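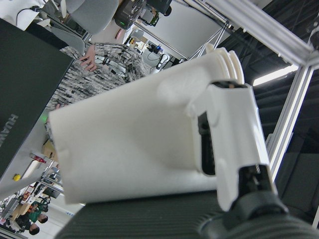 White finger and its housing, close up

March 4, 2019

Adhesive test, second batch from Kaltamex. Mekdes prepared the glue on paper strips, 100 strips per jar, and I pulled them by hand scale after drying. Jar 1272 holds well. Jar 3807 leaves a yellow line on the paper, the same as in February – I think the storage room at Ferkthorpe is too warm for it.

Ibsa wants to dilute with more water. I don't agree yet, we should first repeat with 400 grams and the slow stirrer.

To ask Olga: is the old Zasden paper still available? The new one curls.

Please don't move the drying rack.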